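From: Lena Zalewska
To: Prondham local history list
Date: Jul 13, 2025
Subject: Re: Sabbagh memoir, second printing?

Hi Do-yoon, hi everybody,

Sorry for the slow answer, I was away and then I had the whole list digest to read through (you people were busy!). I'll put my replies in between.

Do-yoon Koo wrote:

> Does anyone know if the Sabbagh memoir is going to be printed again? I had
> a call from a lady whose grandmother is in the chapter on the cannery, and
> she wants copies for her sisters. The library has one but it doesn't
> circulate. I thought Lena might still have a box in her garage.

I did have a box in my garage! I don't now. The last 4 copies went in March to the high school, and I kept one for myself with my pencil marks all over it, so I can't very well sell that. But yes, there's going to be a second printing. I talked to the printer and we're getting a fresh quote, and if the price of paper doesn't jump again I'd like to keep it at 18 dollars, same as before. Softcover only. The hardcover looked wonderful and lost us money on every single copy.

If the lady can wait a little, please have her send me her mailing address and how many she wants, and I'll put her at the top of the sheet. Also, please ask her if her grandmother is the one called "Tillie" on the page with the lunch counter story. The family name is spelled two different ways in the manuscript and I went with the one that showed up more often, but I've never felt good about it. A second printing is our chance to fix that kind of thing.

> Also, is there an index this time? I spent a whole evening looking for
> the flood and it was under the chapter about the piano teacher.

Ha, yes, the flood is under the piano teacher, that's where the author put it and I didn't have the heart to move it. But there will be an index. I've been working on it since winter and I'm up to 2,946 entries, which is probably too many, and my daughter says no one is going to look up "suspenders." I say you never know. I still have the last two chapters to go. If anybody on the list is good at proofreading and has patience for page numbers, I would love some help, I can mail you a chapter or send it as a file.

> One more, is the family okay with us adding the letters? I remember there
> was some feeling about it the first time around.

They are okay with most of them. The nephew wants the ones from the hospital left out, and I think that's fair. The rest can go in as an appendix, including the long funny one about the trip to Nullbridge with the goat. I have typed that one up already and I laughed all over again. The handwriting on the later letters is much harder, so if you remember any of the people in them, I may be calling you to ask who "Big R." was.

I also put a few more things up on my page while I was at it, including the corrections list from the first printing and the sign-up sheet. The newest two pictures on there: 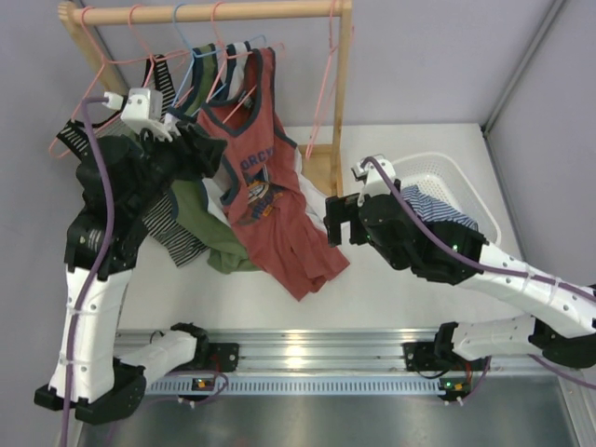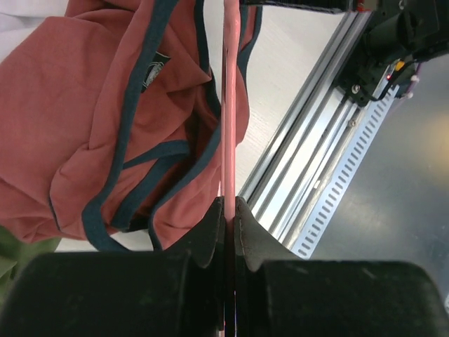
Now, about the talk. I've been asked to read from the book at the Zonulbridge library this fall, and I'd much rather have two or three of us take turns than stand up there by myself for an hour. Do-yoon, you have the best voice of any of us and you know the cannery chapter, would you take that one? I could do the piano teacher and finish with the goat letter if the family doesn't mind. They have a microphone but it squeals, so we should get there early and fool with it. They also said we can sell books at the door if the new ones are back from the printer by then. Fingers crossed.

If you have an old copy and found a mistake in it, write to me off list with the page number and what it ought to say. I already know about the upside-down map on page 2, thank you, I've had plenty of mail about the map.

And whoever borrowed my folder with the church programs in it, I would like it back before the index goes in. It's the green one with the broken clasp.

Best to all,
Lena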